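Walk-through of the hardware bench, Stistthorpe workshop
7/12/21, checked by Keisha Pettigrew, comments typed up the same evening with a cup of tea

Thank you all for leaving me so little to grumble about! I've kept the same order as the June sheet so Rania can lay the two side by side, and I've run on a bit wherever I thought a plain tick wouldn't tell you much.

- [x] **Walkway to the bench.** Clear all the way, and a big improvement on June, when I had to climb over the Yammine boxes.
- [x] **Extinguisher, tag 146.** Pin in, gauge in the green, tag signed by Jihad Jaber.
- [ ] **Power strip, asset 237.** Works fine, but the label is peeling and I could barely read it. Nizar, would you print a new one when you have a minute?
- [x] **Emergency stop.** The red button has to be easy to reach from where you stand, with nothing hung over it or leaned against it. Please keep it that way, coats included.
- [x] **Holder board on the wall.** Gave each holder a gentle wiggle and they all felt snug. If one ever starts to rock, tell Tamer Karaki before you glue it (he has the right screws, and he would so much like to be asked).
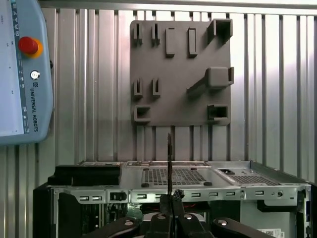
While I was at that end I spent a good while on the computer chassis too, as the older ones from Wuria had some nasty edges and I still have the scar on my thumb to show for it. I ran a gloved finger along the rim and found nothing sharp.

- [x] **Vent grilles.** No bent metal around the holes. Please don't set screws down on them, they do roll in.
- [ ] **Wrist straps.** I found 2 and we should have more than that. Check your drawers, please!
- [x] **Noise.** About 63 decibels on the little meter with the fans going, so ear plugs are up to you.

Both open items are small, and I'll stop by again once the Zorkovell order is out the door. Rania Saber has the paper copy if anyone wants to add a note.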